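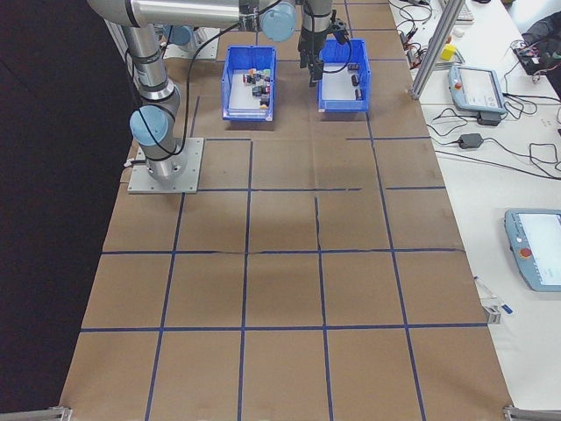

Parts Room Reorganization - progress report, second installment
March 2019
Prepared for the Zonska small grants desk by Uldis Paulauskas

Quick one, sorry, we are mid-move with half the shelving still on the loading dock. Full accounts follow with the final report. Headline: sorting is on schedule, labels are not, money is fine.

Where we are

Old situation, for whoever picks up this file new - two rooms of switches, push buttons, relays, capacitors and terminal blocks, most of it inherited when the Lazaridis workshop closed. Mixed in coffee tins and shoe boxes. People were ordering parts we already owned becuase finding them took longer than the delivery.

Front room is done. Every tin emptied, sorted, dead stuff recycled. Back room started in December, lost two weeks to the heating, now moving again. What's left is mainly the Erden cabinets and one pallet that hasn't been opened.

Bins and layout

Went with blue plastic bins with the low sloped front, all the same style. Bought 200 with the first installment. The white floor liners were a late addition and worth every cent, small dark parts used to vanish in the bottom of the old gray trays. We stopped using loose trays completely on the sorting side.

Sorting table is covered in brown paper and marked off in squares with blue tape. Cheap, ugly, works. One square per part family while sorting, then into the bin. Tape gets redone when it lifts. Paper will be replaced once at the end of the back room and not before.

Switchgear vs. components

Biggest argument of the quarter was whether panel controls and board-level parts should share a rack. Decision: they don't. Panel controls get their own bins, and color is no guide to what goes in - a red mushroom-head push button belongs with the yellow-capped ones and the switch blocks, same bin, never mind that they look like a candy jar together. Relays and capacitors go in the other bin. That split leaves some bins mostly empty floor, like the one holding just two dark relays and an upright capacitor, and I've had comments about wasted space. My view is leave it. The back room will fill them, and splitting an overfull bin later is a worse job than having air in one now.

Contact blocks still unresolved. Stored with the buttons for the moment. Fenemov (our shelving supplier) can do narrower racks if we end up wanting a separate row, quote requested, no answer yet.

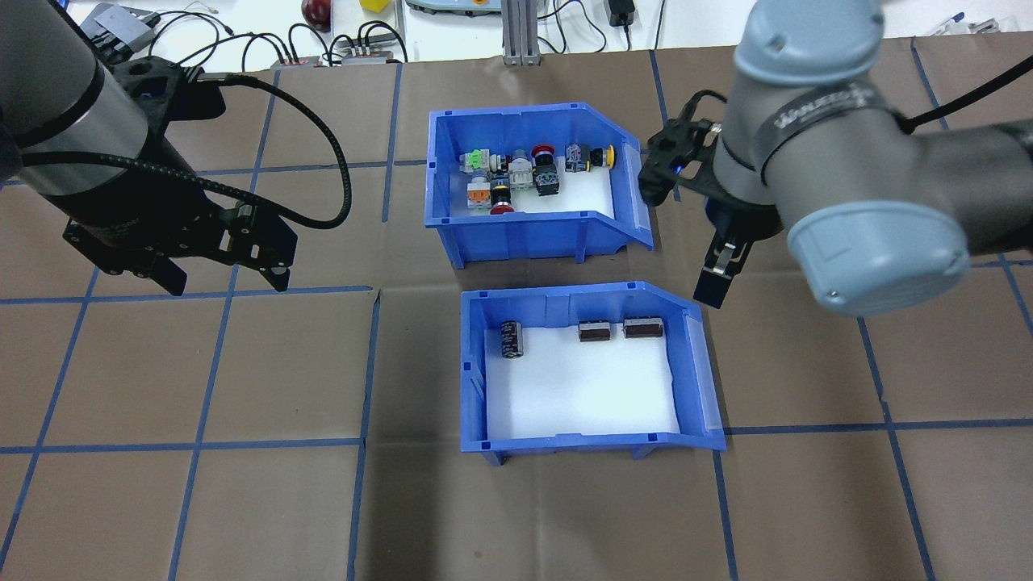 Labels

Behind. The first roll of labels would not stick to the sloped fronts, they curl at the corners overnight. Sent back, credit received. Second type on test now on a handful of bins, holding so far. Until then it's masking tape and marker, which everybody can read except when I write it.

The written parts list is at 300 lines. Front room only. Needs a second pass, there are duplicates where the same relay went in under two names.

Money

Spent to date: bins, liners, paper, tape, first half of the shelving. Underspent on labels for the reason above. Would like to move $200 from the label line to shelving hardware, the wall in the back room needs longer anchors than we priced. Please confirm by email if that's ok, I don't think it needs a form at that size but tell me if it does.

Left to do before the final report

1. Open the pallet, sort it straight onto the table, same squares as before.

2. Finish the relay and capacitor bins and check them agianst the list.

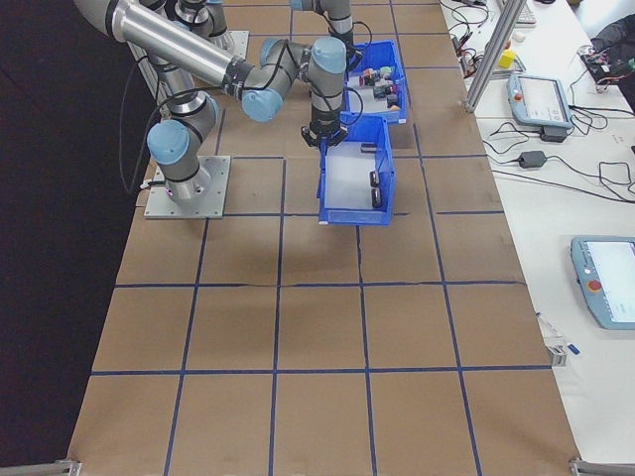 3. Labels on everything, front room first.

4. Erden cabinets - empty, clean, decide if we keep them. I vote no, the drawers stick.

5. One page of instructions taped to the end of the rack so it stays sorted after we're finished. Draft exists, too long.

Risks: labels again, and my time. Shelving delivery is split in 2 and the second half has no date. If it slips we stack bins on the floor along the wall and carry on.

Receipts scanned and sent separately.

U. Paulauskas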